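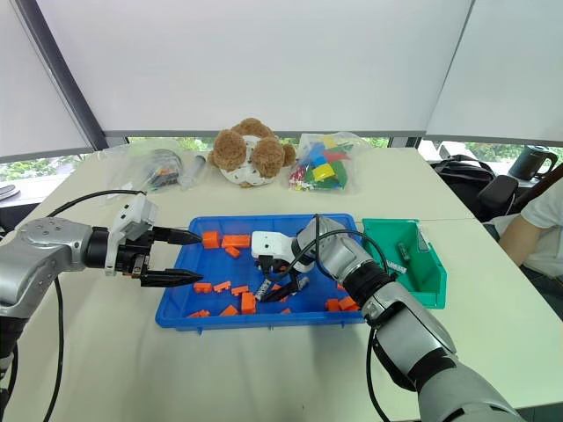 Can a robot do household or shop-floor chores yet?

Some of them, slowly, and with a person close enough to step in. Short jobs with rigid objects in a known place are within reach. Whole jobs, from a mess at one end to a finished room or stockroom at the other, are still out of reach.

Hakik Publishes Results of Small-Chore Trial

OLTHAM, December. Hakik today released the results of a trial of two-arm machines on nine routine chores taken from homes and small shops. The work was carried out at the company's Oltham site with Karabulut, a retail fixtures and storage supplier, which chose the shop-floor tasks and set the pass criteria.

The machines made 385 attempts. Of these, 159 were finished with no help from an operator. An attempt was scored as a failure if an operator touched the machine or the objects, if an item was dropped outside the work area, or if the time limit ran out. Partial credit was not given.

The chores were sorting mixed small parts, emptying a tray into a bin, matching lids to tubs, facing shelf stock, hanging garments, folding hand towels, bagging goods, coiling a cable and wiping a counter. Sorting and emptying gave the best results. Towels and garments gave the worst, and no garment attempt met the time limit.

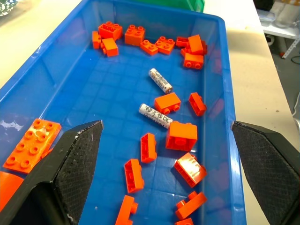

Page last changed: December, 4:40 p.m. (wording of sorting section corrected)

Sorting of mixed small parts

Toy bricks mixed with cylindrical batteries are a fair stand-in for the bottom of a kitchen drawer or a returns bin. The bricks share one orange color, so color alone does not tell a plate from a brick standing on end. Pieces also lie in different positions: studs up, on their sides, or with the hollow underside showing. Each position calls for a different grasp.

Most failed grasps occurred near the walls of the container, where the finger had no room to get behind the part. Textured finger pads reduced slipping on glossy plastic but did not help with flat plates resting on the floor of the bin. Batteries were identified correctly more often than they were picked up.

Speed

No chore was completed faster by machine than by a person. On sorting, the machine took around 3 times as long. Hakik considers this acceptable for work left running after closing, and not acceptable where a customer or family member is waiting.

Software and availability

All attempts used Zatutine, Hakik's control software, with the same settings for every chore. Settings were fixed before scoring began. Attempts made during setup are not included in the totals.

Hakik is not offering a household product on the basis of these results. A sorting package for stockrooms will be supplied to Karabulut for further testing under supervision. The scoring sheet and the list of failure codes can be requested from the Hakik press office in Oltham.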